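October, pm. Sourcing notes, small-commodities fair, halls 1-4

Walked the toy and housewares aisles for the Noretti order. Bevida quotes MOQ 246 cartons, 30 days ex-works. Flondley quotes 194, same lead time, no mixed cartons.

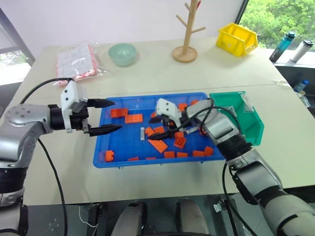
Jacobs replied by evening that the 246 is negotiable if we take their freight forwarder. Not accepted yet - need the forwarder's rate sheet first.

Hall 4 is the far end of the shuttle loop. Last bus back leaves before the stands close, so do that hall first.
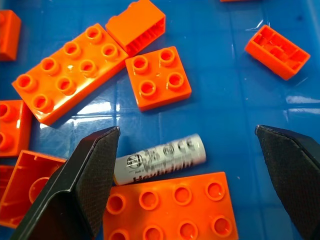

Flondley's samples go by courier, Bevida's by hand. Keep the receipts separate for customs.

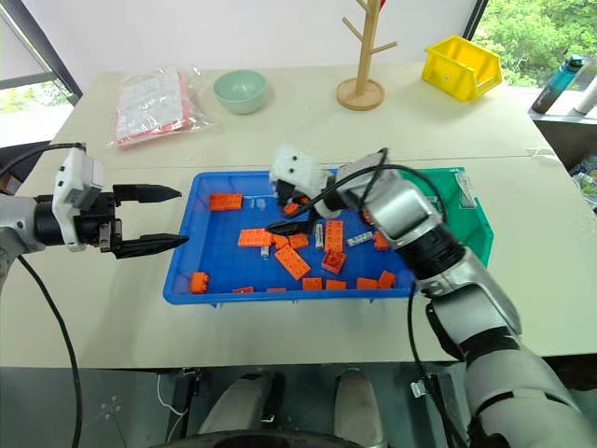 Carton labels still need a color code per product line. Green is free, so bins like the green one beside the brick tray can hold Flondley samples. Orange stays off the list - too close to the Bevida red on a faded label.

Open: hotel for the second trip, interpreter half-day rate.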